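Wulley clear display stand, by Burby
Item 964

I put one of these on my own snack shelf in September and I'm a bit hooked! The panels are clear acrylic, so you see the boxes and hardly notice the stand. It holds up to 16 small packs (depends what you eat, of course).

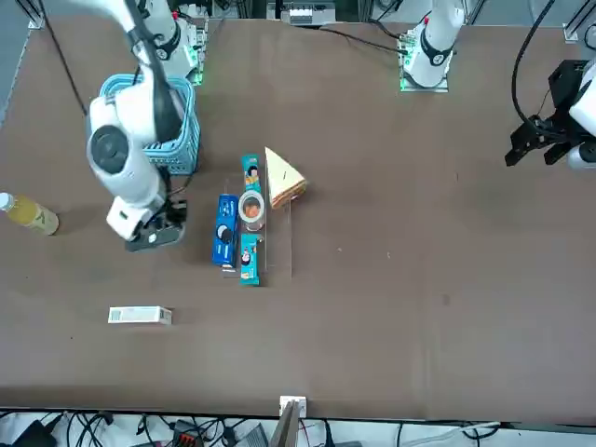
Wide or narrow packs both get a home with the Wulley, and I like to mix them – a long box laid flat, something slim next to it. The dark blue cookie box and the narrow teal one with the cartoon face are the sort of sizes I mean. A light blue basket like the one with the grid sides is handy for extras, and we sell a similar one as item 1032.

Torunn Berge wrote to ask about cleaning. Soft cloth, lukewarm water, a drop of dish soap. Skip the glass spray – it can cloud acrylic.

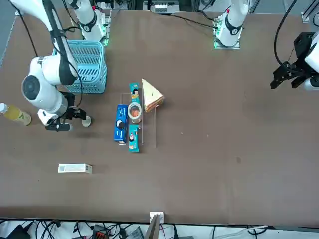
Groceries grouped on a brown tabletop, blue cookie box included.

Ships flat from our Jorkow store, weight 700 g. Questions? Write to me, Yolotzin Robles, and I'll get back to you.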